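Talk notes, Sunita Bhatt
Slide 5: laser-cut ukulele kits

Start with the Trelitero kit. Flat parts only, no bent sides. The box is built up from 6 mm ply ribs glued in a stack, then sanded flush.

Say why we dropped the printed neck – it crept under string tension and the action kept rising. The maple one has held since May. 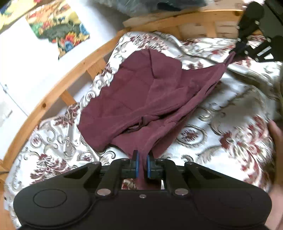
Maroon garment, held at two corners.

Next slide. Tuning: the Buver pegs slip if the screw is loose, so show the turn by hand. Pass the uke to the front row.

Play the same chord on both instruments, printed body first. Let people answer before giving my view (the ply one is louder, the printed one rings longer).

Cost per kit is $238 with strings. Leave nine minutes for questions.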